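Sturnport Household Advice Service
Home and Kitchen Tips: Putting Away the Holidays
Updated December 20, 2022

Residents of Sturnport may begin taking down holiday decorations whenever it suits the household. The advice on this page applies to trees, lights, wreaths, table linens and leftover food, and replaces the leaflet issued in August.

Lights and cords

Unplug every string before handling it. Pull the plug itself and keep the cord slack. Check along the full length for cracked sockets, bare wire and missing bulbs, and set damaged strings aside for the electrical bin at the Czarnecka Road collection point.

Wind each good string around a piece of stiff cardboard with a notch cut at either end. Start with the socket end and finish with the plug, so that the string can be tested next year before it is unwound. Write the room or window on the cardboard in marker. Outdoor strings should be wiped with a dry cloth and left indoors overnight before they are boxed.
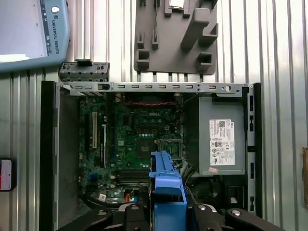

Trees

A cut tree that drops needles when a branch is shaken should leave the house promptly, whatever the date. Empty the stand first with a turkey baster or a small cup. Lay an old sheet around the base, lower the tree onto it, and carry it out trunk first. Needles left on carpet are best picked up with a rubber-edged broom. A vacuum may be used on what remains, but the hose should be checked afterward.

Curbside pickup accepts trees up to eight feet tall with all hooks, tinsel and wire removed. Last season the service collected 2,208 trees, of which 146 had to be left behind on the first visit because ornaments or stands were still attached. Flocked trees are not accepted for mulch and should be taken to Czarnecka Road.

Artificial trees should be dusted from the top down with a dry paintbrush. Tie the branches with strips of cloth – tape leaves a residue that collects dust.

Glass ornaments

Egg cartons hold small ornaments well. Larger pieces may be wrapped in plain tissue and placed in a single layer in a shallow box. Newsprint should not touch painted or silvered glass. Remove the hooks and keep them together in a lidded jar.

Ornaments made of salt dough, pasta or dried fruit need a sealed tin, stored in a heated part of the house. An attic or garage is not suitable.

Wax and wine on table linens

Let candle wax harden fully, then lift it with the back of a butter knife. Place the cloth between two sheets of plain brown paper and press with a warm iron, moving to clean paper as the wax is taken up. Any color left behind may be treated with a little rubbing alcohol, after a test on the hem.

Red wine should be blotted at once and rinsed from the back of the cloth with cold water. Do not iron or tumble dry a cloth until the mark is gone.

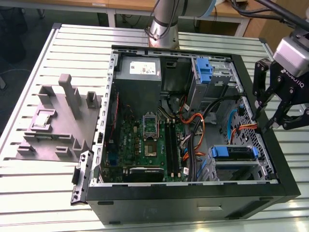
Leftovers

Cooked meat and poultry should be refrigerated within two hours of serving, in shallow covered containers, and eaten within four days. Gravy is to be brought to a full boil when reheated. Items meant for the freezer should be labeled with contents and date before they are frozen – ink will not take on a frosted lid.

Hard cheese ends may be grated and frozen in small bags. Opened cream does not freeze well on its own but is acceptable in soup.

Storage boxes

Boxes should be light enough for one person to carry down a ladder. Keep a list of contents inside the lid, and place the box that will be needed first nearest the attic door.

Printed copies of this page are available at the Sturnport library desk. Ask for Leaflet 151.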